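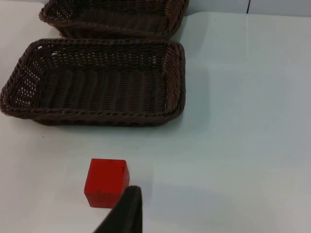

My neighbor told me that storage is only a way to delay a decision, and that a person who buys a basket has already lost. I did not agree with her at the time. I have thought about it for many months now, and I still do not agree, but I understand better why she said it.

When I moved to this country I had two suitcases. Today I have a apartment with a cellar, and the cellar is full. The chain store Storeo opened a branch near my bus stop in October, and I began to go there on Saturdays like other people go to the market. I bought boxes with lids, then boxes without lids, then labels. For each problem in my home they had a container, and after I brought it home the problem was still there, only with a better shape.

So my neighbor has a point. The shops that sell order do not sell less of anything. Their catalog had 40 pages about the kitchen, and I could not find one page that suggests to give something away.

But I want to defend the basket, at least the open one. A closed box is a place where things go to be forgotten. In the cellar I found a box from my first year here, and in it were 3 phone chargers for phones I do not own anymore. An open basket does not allow this. You walk past it every day, you see what is inside, and after some time you are a little ashamed and you do something. For me this shame is useful. In my first language we have a word for it which is softer than shame, but I did not find the English one.

There is also the question of family. The advice in magazines is written for a person who lives alone and has no mother. My mother sends me things. Tablecloths, mostly, and jars. I can not put them before a judge and ask if they bring me joy. They have to be somewhere, and I want this somewhere to be decent.

Last spring I tried an app called Restix, where you write down every object you own and it tells you what to sell. I stopped in the second room. The list was correct, I think, but it made me feel like a warehouse worker in my own bedroom - and I have worked in a warehouse, so I know the feeling well.

What I do now is simple. I keep four open baskets, one for each room, and I do not buy the fifth. When one is full, I sit down with a coffee and empty it on the floor. It takes an evening. My neighbor says that four is still too many, and she keeps her winter shoes in the oven.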